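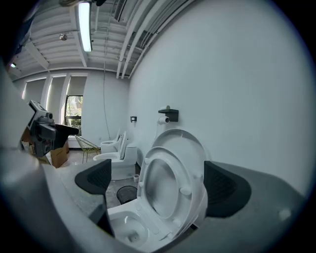

Getting the Smell Out of Boxing Gloves

Home Workshop > Tips > Sports Gear

2024-07-29 | By Maricica Ghiță

208 shares | 47 comments

Boxing gloves are a warm, dark room for your hands, and everything else that likes a warm, dark room moves in by the second week. I have owned pairs that could clear a locker room before I got the straps undone.

Start with the wraps. Wash them after every session, in a mesh bag unless you enjoy untangling 15 feet of cotton from your good shirts. A clean wrap soaks up most of the sweat before the lining gets any.

When you get home, take the gloves out of the gym bag. I know. The bag is right there by the door and you're tired. Take them out anyway, wipe the insides with a cloth dampened with half water, half white vinegar, and pull the cuffs open as wide as they go.

Then stuff them. Crumpled newspaper works, and the sports section seems only fair. Swap it after an hour, then leave the gloves in front of a fan overnight. Keep them off the radiator, where leather goes stiff and starts cracking along the thumb.

Safta Cârstea, who trains at Clamora with me, fills two old socks with cedar shavings and ties off the ends. They cost her next to nothing and look like it. Baking soda in a sock also works, provided the sock has no holes. Check for holes.

Skip the freezer. I gave mine up to 47 hours in there back in April, next to the peas, and they came out smelling exactly the same, only cold.

If the lining is peeling and the padding has gone flat over the knuckles, buy new gloves. Bag the old ones before you put them in the trash, and tie it twice.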